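3.2 Task set and recording procedure

The course ran over one winter term in the teaching lab at Cirillo, with 19 undergraduate students enrolled. Each student group planned, recorded and labelled its own set of household demonstrations, which were then pooled and used to train a single policy per task. The course project was known internally as Studoment, and we use that name for the pooled dataset in the rest of the paper.

Groups chose their tasks from a list prepared by the teaching staff. The list covered drawers, cupboard doors, dish racks and small appliances. The microwave task was picked by two groups, who agreed to share a protocol so that their recordings could be merged without relabelling. In its final wording, the task begins with the door closed and a bowl on the bench. The demonstrator opens the door, places the bowl on the floor of the cavity, withdraws the gripper and closes the door. A second version, recorded separately, starts with the bowl inside and asks for it to be taken out.

Demonstrations were recorded with hand-held grippers, each fitted with a wide-angle camera and a printed marker cube. Students worked with one gripper in each hand where the task allowed it. Views from both cameras were kept, including those in which the other gripper does most of the moving, as in Figure 4. We found these cross views useful during labelling. Contact between the jaw and the rim of a bowl is often hidden from the camera on the gripper making the contact, and the annotator can check it against the other recording.

Recording was done in short blocks. One student demonstrated while another kept the log, noting the task version, the starting position of the bowl and any fault in the attempt. Roles were swapped at the end of each block. Students were asked to move at a comfortable speed and to leave failed attempts in the log with a short note, as several of the early groups had been deleting them on the spot. After cleaning, the two groups contributed 112 usable demonstrations of the microwave task.

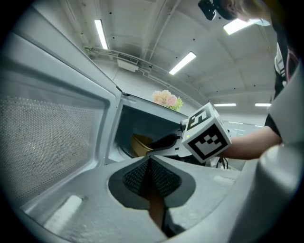

Figure 4. Microwave task, seen from the camera on one hand-held gripper. The jaw of the other gripper is inside the cavity, to the right of the bowl. The marker cube is mounted on the gripper at the opening.

3.3 Labelling and quality checks

Labelling was carried out in Clitier, a browser tool written for an earlier offering of the course. Each recording was divided into phases (approach, door, reach, release, withdraw, close) and the phase boundaries were marked by hand. Students did not label their own demonstrations. Where the annotator and the demonstrator disagreed about a boundary, the pair reviewed the recording together and the agreed value was entered.

Marker tracking caused more trouble than we had planned for. Pose estimates dropped out when the cube turned away from the observing camera or passed behind an appliance door. Short gaps were filled by interpolation. Recordings with longer gaps were flagged and sent back to the group, who could either trim them or record the attempt again. The open microwave door was a frequent source of these gaps, and one group rewrote its instructions so that the demonstrator stood further to the side of the opening.

A final check compared the label file with the written log. Most mismatches were clerical: a task version entered wrongly, or a retry logged under the number of the attempt before it. These were corrected by the students in the last lab session before training began. Recordings that could not be matched to a log entry were left out of Studoment and are not included in the results reported in Section 4.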